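La table ovale de Relano, ou comment on range un bureau à plusieurs

Mercredi 18 décembre

J'avais promis un papier sur les bureaux partagés, et je commence par celui de Relano, parce que j'y suis passée un matin de grand soleil et que j'ai eu envie d'y rester (le café y est pour beaucoup). La responsable des lieux préfère qu'on ne la nomme pas, alors je dirai simplement « elle ». Elle m'a reçue à la grande table blanche, évidemment. Tout se passe à cette table !

« On a emménagé en novembre, et pendant deux semaines on a mangé, travaillé et déballé au même endroit, raconte-t-elle. C'était un capharnaüm. Le soir, on poussait tout au milieu et on rentrait chez nous. »

Ils sont 13 à se partager l'étage. Je lui demande pourquoi une table ovale. Elle rit. « La rectangulaire de chez Kornside coûtait moins cher, mais on se cognait aux coins. Avec celle-ci, on passe. Et en réunion, personne ne préside, ça a calmé deux ou trois collègues. »

Côté rangement, la règle est courte : à midi, ce qui traîne sur le plateau repart dans les étagères, de l'autre côté de la vitre. Les tubes et les flacons, les boîtes, les téléphones oubliés, tout y passe. Enfin, en théorie. « Le flacon à pompe, je le retrouve toujours au milieu. J'ai renoncé, il vit là maintenant. La plante aussi, mais elle, c'est voulu. »

La plante, parlons-en. Elle a failli ne pas survivre au déménagement, qui s'est fait un jour de gel. « Elle a voyagé sur mes genoux, dans la voiture, avec le chauffage à fond. Ensuite tout le monde l'arrosait, la pauvre ! J'ai dû coller un mot sur le frigo : un seul arrosage par semaine, et c'est moi. »

Le vrai sujet qui fâche, c'est les fauteuils. Ceux à dossier en maille sont pris d'assaut dès 9 heures, et les derniers arrivés se contentent de ce qui reste. « On a commandé un lot chez Grundomen, on attend toujours. Je les appelle tous les lundis, ils reconnaissent ma voix. »

Et la lumière ? J'avais mal choisi ma place, face aux fenêtres, et j'ai pris mes notes en plissant les yeux. « L'été on mettra des stores, le devis est chez Pastor. Pour l'instant, en décembre, on ne va pas se plaindre d'avoir du jour. » Elle a raison – je travaille dans une pièce sur cour et je l'envie un peu.

Avant de partir, je lui ai demandé ce qu'elle changerait si elle avait un budget. « Un meuble bas, près de la table, avec des tiroirs profonds. 30 centimètres, pas moins. Et un deuxième frigo, mais ça, ne l'écrivez pas. »
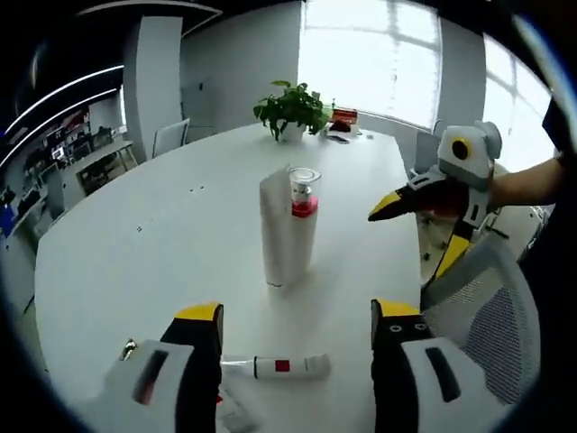 La table ovale et sa plante, chez Relano.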